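Textile Care and Household Linen
Unit 5: Handling and folding on a bed surface

The bed is the largest flat work surface in most homes. This unit covers its use for spreading, smoothing and folding single items, from flat cloths to garments with sleeves. 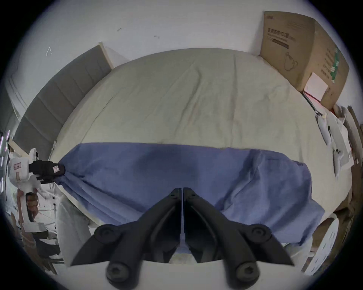
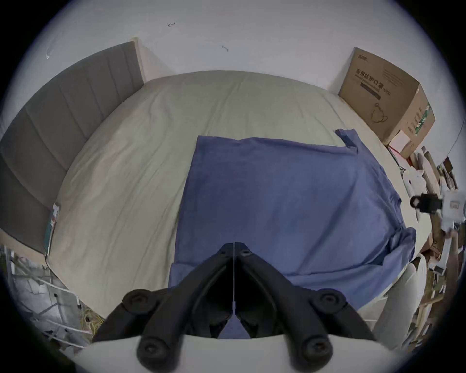 Blue fabric laid out on a bed with a pale fitted sheet and a gray upholstered headboard.

Vy Thân
Course instructor, Textile Care

1. Surface
Smooth the fitted sheet before laying anything on it. Wrinkles in the base transfer to thin knits under hand pressure. A plain, pale sheet gives good contrast with dark or saturated fabric, and edges can be located quickly.

2. Spreading
Take the item by two corners, or by the shoulder seams for a T-shirt. Lower the far edge first and bring it parallel to the headboard or the foot - one reference line only. Fabric left hanging over the side of the mattress pulls the rest out of square. Draw it back before folding.

3. Sleeves
Short sleeves tend to fold under or stand up at the hem. Open each one flat, then turn both toward the center of the body.

4. Folding
Fold the sides in, then bring the hem up toward the collar. Press air out with a flat palm from the center outward - do not drag.

Assignment
Fold 5 T-shirts by this method and note the finished width of each. Bring your notes to the April session. Questions on section 3 go to Finbarr Moriarty, room 629.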